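Londidville furniture reuse shop opens second room on Stubbs Street 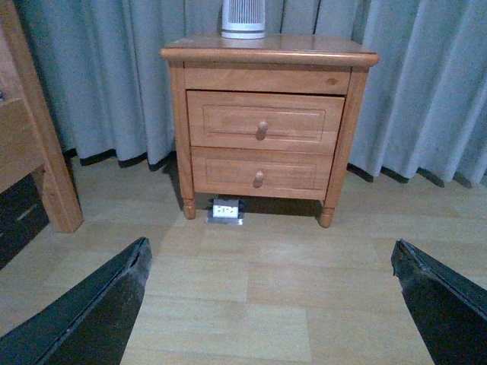 A two-drawer wooden nightstand with round knobs at the Stubbs Street shop.

LONDIDVILLE — Nightstands, dressers, a few kitchen chairs. The Flollitz furniture reuse shop has opened a second room at its Stubbs Street address, and most of what's in it is for bedrooms.

The new room opened to shoppers in October 2021. It holds 81 pieces when full, manager Kazue Nakajima said, and it was close to full on opening morning.

"People kept asking for small stuff," Nakajima said. "Something to go next to a bed. We had wardrobes out the door and no where to put a nightstand."

Small wooden nightstands have been the quickest to go, she said. Pieces with turned legs and paneled drawers come in mostly from house clearances on the Jundside end of town, where a lot of the older homes have changed hands this year. Prices in the new room start at $6 for a footstool. Larger dressers are priced one by one.

Each piece gets looked over before it goes out. Drawers pulled, knobs tightened, legs checked for wobble. Knots and small marks in the wood get left alone. Nanami Takeda does most of the repair work and said sticking drawers are the usual complaint.

"Rub a candle along the runners," Takeda said. "Half the time thats all it needs."

Takeda doesn't refinish anything unless the old coat is peeling. Buyers tend to want the honey-colored wood as is, she said, though a few plan to paint.

Delivery inside Londidville is free on orders of two pieces or more. Jundside deliveries cost extra and run about 2 hours behind the town route, so buyers there should expect an afternoon drop-off. Shoppers can also load up themselves at the side door — bring a blanket and rope, the shop doesn't lend them.

Donations of clean, solid furniture are taken at the same door. No mattresses. No glass tops for now. Upholstered chairs will be accepted again in November, once the back storage area has been cleared out.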